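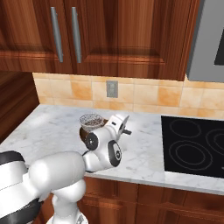

Brolis is a task planner for simulated kitchen robots, and I'll admit up front that I'm fond of it. Noémie Hamel wrote the first version at Fenville, and Loïc Gautier and I have been poking at it ever since.

You give it a goal in plain words and it splits that into short skills: reach, grasp, lift, place. Each skill runs its own controller at 40 steps a second (Loïc wanted 60, and we argued about it all February!).

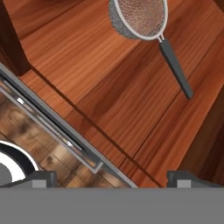 Grasping is where most of my time goes. Brolis scores a bunch of candidate grips and keeps the best one, and long thin handles give it more trouble than cups do. The scoring code is only 607 lines, so it's pretty easy to read in one sitting.

Zokent, the viewer that ships with it, replays any run step by step. I keep it open all day. Josiane Hervieu looks after it now.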